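Ask the head of housekeeping at the Ondia guesthouse for her favorite tool and she doesn't stop to think. "A dustpan and a hand brush," she says. "I love them! I've had 9 vacuums in this job and I still grab the brush first."

We talked on 8/31/21, between checkouts, and she was happy to go on about mattresses for as long as I'd let her. Quilted tops are her specialty.
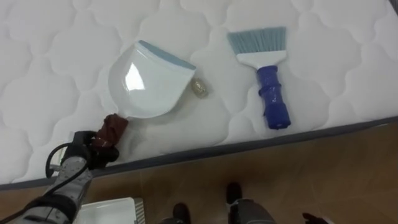
Sasard Housekeeping Club

"Look at all those puffs," she says. "Every dip is a little pocket, and whatever people drop in bed rolls right into one. Candy wrappers, mostly - and crumbs, so many crumbs!"

Her method is simple. Strip the bed, lay the pan flat with the lip close to the mess, and use short strokes that follow the stitching. She keeps one set just for beds and never lets it touch the floor.

What about the brush itself? "Soft bristles, nice and wide. And a pan with a rubber lip, please. A hard edge skips over the quilting, but rubber hugs it."
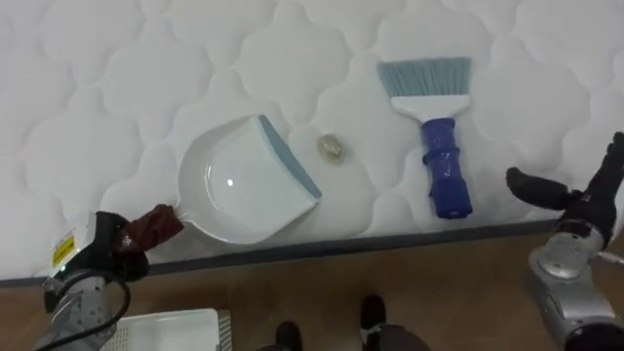 A hand brush and dustpan on a quilted mattress, with one small crumpled bit between them.

She finishes along the piping, where she says the fine dust likes to hide. The guesthouse went through 234 mattress cleanings in April, and she still gets a kick out of a clean one. "You put the fresh sheet on and it's just lovely," she says. "I could do another 200."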